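Kategorie: Robotik & Automatisierung > Anschaffung und Planung

Greifer für Becherstapel - Finger kaufen oder drucken?

Iason Makris
Hallo zusammen! Wir planen für Oktober einen kleinen Arbeitsplatz, an dem Becher aus Ständern entnommen und umgesetzt werden. Das Budget ist knapp, und ich schwanke: fertige Greiffinger von Zandov oder selbst drucken? Und wie viele Ersatzfinger legt man sich hin?

Annick Hamel
Kommt drauf an. Ich würde kaufen, dann passt es.

Gunhild Steinarsdóttir
Unbedingt drucken, das macht richtig Spaß! Bei uns in der Werkstatt Moradi kostet ein Paar Finger 18 Euro Material, und wenn die Form nicht stimmt, ändert man sie eben am selben Abend noch.
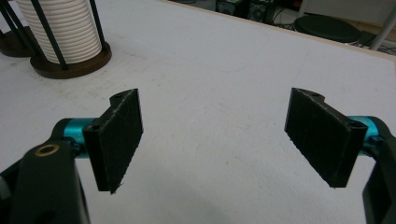

Gunhild Steinarsdóttir
Moderatorin, Bereich Greiftechnik

Schwarz gedruckte Platten, jeweils über ein türkisblaues Metallstück mit dem Arm verbunden - mehr braucht es für den Anfang nicht. An der Unterkante stehen noch feine Fasern ab, die würde ich vor dem Einsatz abschneiden. Plane lieber 50 Euro extra für gute Verbindungsteile ein, dort lohnt sich das Geld wirklich. Und leg dir 20 Finger auf Vorrat, dann kannst du nach Herzenslust Oberflächen ausprobieren (rau, glatt, mit Gummi beklebt)! Den Tisch nimm größer, als du denkst, die Ständer wollen ja auch irgendwo hin.

Zuletzt aktualisiert: Montag, 21. September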